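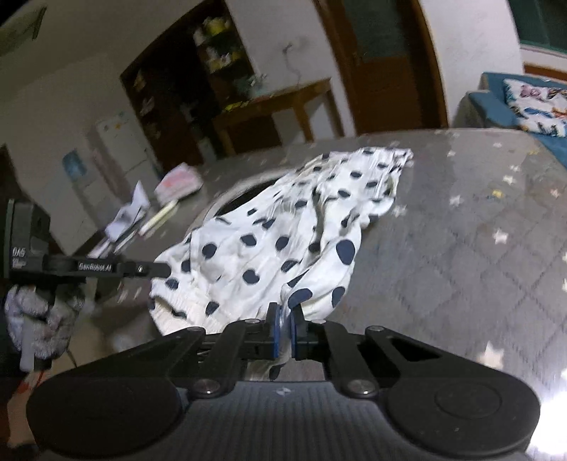
Our project looked at what happens to starter homes after their first owners move on, and whether the resale rules written into the deeds at Kirance do what the people who wrote them hoped. Kirance is a neighborhood of 200 small houses on the east side of Oklow, sold at a reduced price to families who had been renting in town. We went in expecting to talk mostly about money, and we did talk about money, but we also spent a lot of time on space, and on how quickly a family can outgrow two bedrooms. A home is bought by two people, and before long there is one more garment to find room for, white fabric with navy polka dots and a ruffled hem, all crumpled up the way laundry always seems to be, and the second bedroom is no longer an office. That was the point at which many of our conversations got interesting.

The rule itself is simple enough to read, though it took us a while to understand it. An owner who sells within six years has to offer the house back to the town first, at the original price plus an allowance for improvements. After six years the owner can sell to anyone and keep whatever the house brings. Our advisor, Sarmīte Sproģis, suggested that we begin with the deeds themselves, and we are very grateful that she did – we would have misread half of what people told us otherwise.

How we worked

Krum Stan and Zane Mägi read the deeds and the sale records in the county office. Shabnam Cheema and Mārtiņš Lukoševičius did the interviews, usually at kitchen tables, and usually with more cake than any of us had planned on. We spoke with owners on three streets, and with a few families who had already sold and moved to the newer houses at Skornetti. We did not use anyone's name, and we left out details that would let a neighbor guess.

What we found

Most of the people we met liked the rule in principle and disliked it in practice. They were glad it had kept the price low when they were buying. Once they needed a third bedroom, though, the same rule left them with very little to put toward the next place. One mother told us she had waited out her last year with two children and a crib in one room, and she laughed about it, but she also said she would not do it again.

The improvement allowance caused more confusion than anything else. A new roof counts, and so does a furnace, but finishing an attic only counts if the town approved it beforehand. Several owners learned this after the work was done. We think a plain one-page sheet, handed over with the keys, would save a good deal of upset.

We also heard from owners who stayed past the six years and had no wish to sell at all. They had planted trees and knew the bus drivers, and the free-market price of the house was something they mentioned only when we asked.

What we would do next

With another semester we would compare Kirance with a place where the waiting period is five years, and talk to more of the families who left. We would also like to speak with the people who bought from them, whose side of things is missing from this report.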